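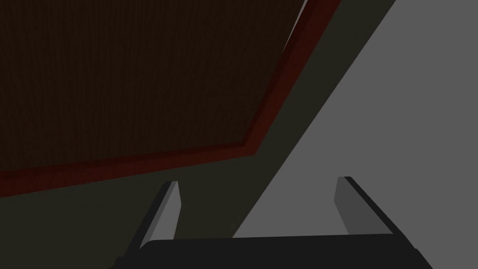 Ticket 2754
Product: Orari teleop client, simulation build
Component: demo recorder / hand controller mapping
Reported by: Bremik integration desk
Opened: July 29, 2026
Severity: 2
Status: Pending customer test

Summary
Recorded demonstrations of the door task play back with the grippers off target. Live control is fine. The operator can reach the door handle with either arm during recording, but on playback of the same file the fingers close short of it. Headset view and wrist views both affected in the same way, so this is not a display fault.

Environment
Two-arm robot, Bradwood apartment scene, headset plus two hand controllers. Control loop at 60 Hz. Recorder buffer at the default 2000 samples. The client was updated in February and the scene file has not changed.

Steps to reproduce
1. Load the Bradwood scene and let the robot settle at its start pose.
2. Put on the headset and hold both triggers to engage the arms. Head tracking is live from this point. In the head view the left gripper comes up high and the right one sits low, just over the top of the body shell.
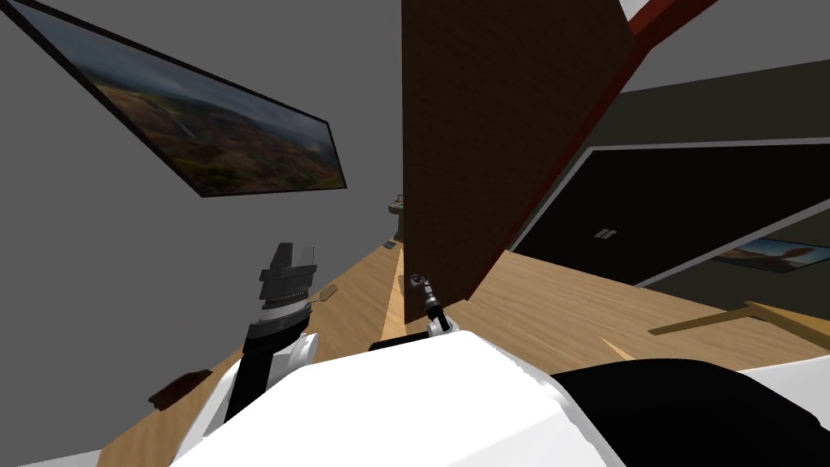 3. Start recording. Move both hands forward, then reach for the door handle with one arm.
4. Release both triggers, stop recording, reset the scene.
5. Play the file back with no operator connected. Watch the wrist view of the arm that did the reaching.

Expected: fingers arrive at the handle as recorded.
Observed: fingers stop short and to one side. The error is the same on every playback of one file and differs between files.

Log, first pass
Ruled out dropped samples. Sample count in the file matches the recording length.
Ruled out gripper calibration. Open and close values in the file match live values.
Compared hand targets against head pose. The playback error follows the head roll at the moment of engaging. Files recorded with the head level show almost no error. Files recorded with the head rolled well over show about 9 cm at the fingertips.
Asked the operator for a session with heavy head roll on purpose. Door, wall and screen all lean in the view, and live control stays correct throughout.
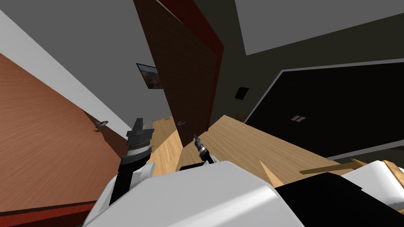
Does the head pose need to be in the demo file at all, if only the arms are used in training?
It has to be there for any policy that takes the head view as an input. Arm playback alone can run without it, provided hand targets are stored in the base frame.

Cause
Hand targets are written in the head frame as it was when the triggers were pressed. On playback the client assumes a level head and converts back with the wrong rotation. Live control uses the current head pose and never goes through that path – the operator had no way to notice during recording.

Workaround
Set target_frame to base in the recorder settings before the session. Existing files can be converted with the Yusof script, as long as the head pose stream was saved. Files without that stream have to be recorded again.

After the setting change, repeat the test with the head rolled and both grippers up in view before starting the reach. Keep the roll through the whole take. Do not level the head halfway, or the test will not separate the two cases.
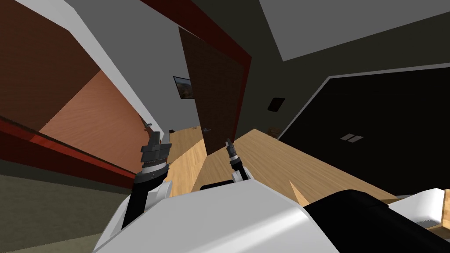

Bremik: We changed target_frame on one station and the new files play back correctly. The older ones are a problem. The converter stops with "no head stream" on part of the set, and those were recorded with the same client version as the rest. Is there a second switch somewhere?

Reply from support
There is. Save head pose is stored per operator profile and is off in profiles created before the update. Check each profile on each station. Files from a profile with the switch off cannot be recovered.

Open items
– Recorder should refuse to start in head frame with the head stream off. Passed to development.
– Converter error should name the profile.
– Bremik to send one converted file and its original for comparison.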